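Picking one packet out of a pile: how many demos by hand?

Posted by tangled_lead, Mon 20 December

I'm teaching a picking task with hand-held grippers, one per hand. Take a red packet from the box, put it on the table, repeat until you question your education. I have 300 demos and the trained policy still closes on thin air beside the pile, with great confidence. Do I need more demos or better ones?

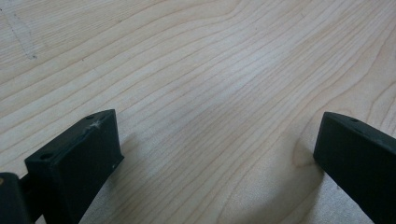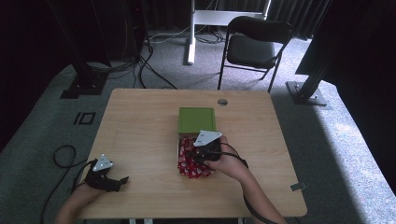

My left hand does next to nothing in this task. Should I record it anyway, or drop to one gripper?

Abdul-Rahman Asamoah

Better ones first. Watch 53 of yours at full speed and bin every one where you hesitate – it learns the dithering too. Then start with the fingers wide open and the box in a new spot each time. We went to 1,046 on the Odska job and the last few hundred did little. Drop the left hand unless it will hold the box later.

Bajwa

more. we did 3,000

tangled_lead

Watched them. I dither a lot. Starting over with one hand.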